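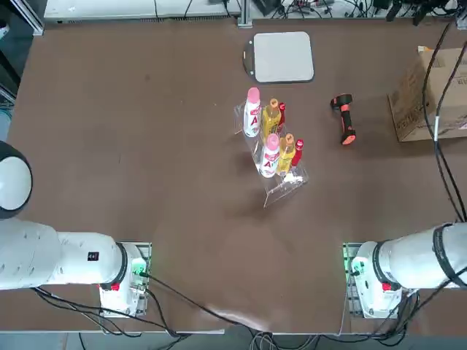 Issue 19, page 5

# Questions about the town council and petitions

**Who can bring a petition to the Urville council?**
Any resident who is 16 or older. You do not need to be a citizen, but you must have an address in the town.

**How many signatures are necessary?**
For a petition to be read at a council meeting, 174 signatures. If you want a full debate, the rules ask for 4,000. Last year only one petition reached the higher number, the one against closing the evening bus to Bestlow.

**Can I sign both on paper and online?**
No. The clerk's office compares the two lists and removes the second signature. Please write your name the same way as on your mail, it makes their work faster.

**What happens after I hand it in?**
The clerk, Cecilia Aryee, confirms it in writing within five working days. Then the council chair, Oskari Ikonen, puts it on the agenda of the next open meeting. In January there is only one meeting, so petitions from December often wait longer.

**May I speak at the meeting myself?**
Yes, for three minutes. You can also send another person in your place – for example, Naima El Fassi spoke for the parents of the Lappalainen school when the crossing guard was cut from the budget. Tell the clerk before noon on the day of the meeting.
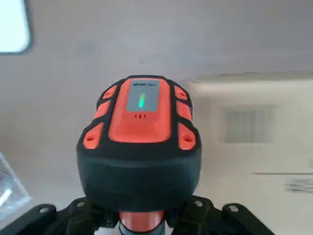 Orange and black housing with a small gray display.

**Can a council member refuse my petition?**
One member alone can not. The chair can send it back if it concerns a court case, or if the county decides the matter and the town does not. You will receive the reason by letter.

**What is an emergency motion, and is it the same thing?**
It is different. Only members can bring an emergency motion, and two of them must sign it. Lenni Eskola and Lempi Kauppinen used this way for the street lights on Titelo Road. Residents may ask their member to do it, but the member is free to say no.

**Where can I read how the members voted?**
The votes are in the minutes, which hang in the entrance of the town hall and stay there until the next meeting. Older minutes can be asked for at the clerk's desk, and copies are free up to 19 pages.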